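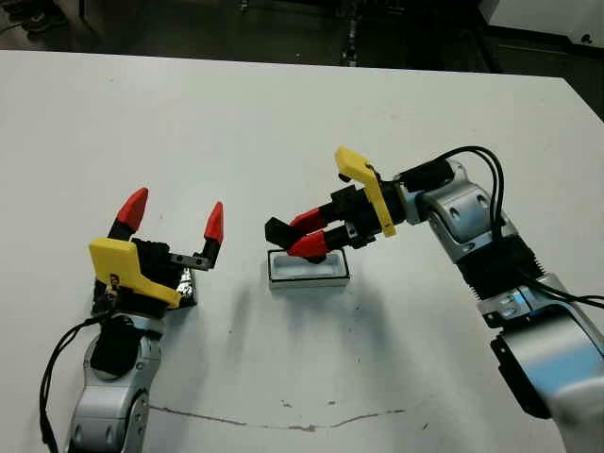 Small-Parts Handling at a White Worktable
Project report, Beril Kocabaş
Submitted 16 June 2019

1. Purpose

The project looked at how small boxes should be placed on a shared worktable so that their contents can be reached without the box being moved. The work was set by Drasamus as part of the November intake and used one table throughout.

2. Table and box

The tabletop is white. The box is small, rectangular and also white, with a black rim and a pale blue-grey interior. Against a white surface the outer walls are hard to pick out and the rim does most of the work of showing where the opening is. A box without a dark rim, supplied by Deschamps, was tried first and dropped after 10 runs.

3. Method

The box was set down near the centre of the table and approached from above. A run was logged as good if the box stayed within its starting outline, which was drawn on a paper template and checked after each attempt. The template was taken away during the runs. Results were entered in Notulard by hand.

4. Results

Of 322 runs, 191 were good. Most of the others failed through contact with the rim – usually a light knock on a long side, enough to turn the box slightly. Runs in which the box tipped over were rare and were not logged separately, which should be corrected if the work is repeated.

5. Remarks

A heavier box would probably shift less, but weight was outside the brief. A thin non-slip mat was ordered from Vovbridge and arrived after the last run. The log and the paper template are kept with the project folder.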